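Squishy things, part whatever

Quick one tonight because training is running and I have maybe forty minutes before it finishes or falls over. People keep asking what happened to the deformables work after I complained about it in March. It's still alive. Got a result, sort of. Writing it down before I forget what we changed.

Short version for anyone new: I'm trying to get a policy to clear a messy table. Only trash, nothing breakable. The policy learns from human demos done with hand-held grippers, so no robot in the loop at collection time. You carry the grippers into somebody's home, clear the table, go away with the data. Train overnight, put it on the arm the next day, be sad.

The sad part was always the same part. Rigid stuff fine. Full cans, boxes, cups, all fine since last year. Anything that changes shape when you squeeze it, bad. The old policy would close the fingers to the width it remembered and then go up. If the object had given way by then, tough luck, up it went with nothing.

So two changes.

First, stop predicting finger width as one number per step. We predict a short chunk of widths plus a "still closing" flag, and the lift can't start until the flag drops. Stupidly simple. Hooman Shirazi suggested it over lunch and I said it wouldn't matter. Sorry Hooman.

Second, stop cleaning the data. I used to throw out demos where the person fumbled, closed twice, nudged the thing and came back. Turns out those were the demos I needed. With only the clean ones the policy has never seen a grasp go a bit wrong so it has no idea what to do about it. Put them all back in. That took us from 1,030 demos to 1,604, same collection, same people, just not deleting stuff.
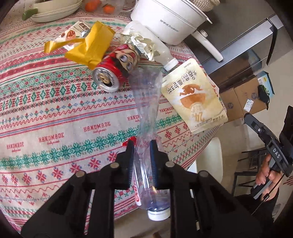

Empty bottles are my favorite object now and also the worst one. Every bottle is a different shape once it's been crushed, and it gets another shape when you grab it. The label doesn't help either, it peels and then the camera sees a red and white flap that might be bottle or might be something else. With the one between the fingers there, all twisted and flat, I'd struggle to tell you where the "middle" is, and the old code wanted a middle. The new one has no object center anywhere in it. It just gets pixels and the last few widths. The tablecloth is a good test too, bands of pattern everywhere and big red HANDMADE printed over and over, so color alone gets you nowhere near the wrapper or the can.

Ok, numbers. We ran 100 attempts on the arm with the new policy, mixed trash, table in the Drindham room. Not going to post a big success figure because Rattana Klinhom is redoing the scoring blind and I don't trust my own eyes on "did it count". What I will say is that the lift-with-nothing failure used to be the most common one by far and now it isn't. Now the most common is dropping things on the way to the bin. Different problem! Progress!

Also did the boring check. Took the flag out, kept the messy demos. Worse. Kept the flag, took the messy demos out. Also worse, and worse in a funny way, it closes and waits and closes and waits and never leaves. So you want both. Each ablation only got 24 attempts so please dont quote me on which one matters more.

Stuff that still doesn't work:

Thin wrappers lying flat. Fingers come down, slide over, nothing. A folded one with some height is ok most of the time.

Foil. No clue. It picks it up fine and then won't let go at the bin, I think becuase it looks different in the fingers every time and the release never triggers. Rattana thinks it's the lighting.

Two things touching. If a packet is lying over a can it goes for the seam between them. Every time.

Somebody in the comments asked about Rostami, the tactile pads one. I read it, I like it, we haven't tried it. Adding a sensor means redoing the whole collection and I am not redoing the collection. Maybe next year. Same answer for whoever asked about simulating the bottles. I tried, lost two weeks, the sim bottle bounced like a balloon.

Code will go in the Tetness repo once I've taken my home directory paths out of it. The config is the same as the last post except chunk length, which is doubled, and the flag loss, which has a weight I picked by guessing and then never touched.

Loss curve just went flat, which is either good or the disk is full again. Going to look.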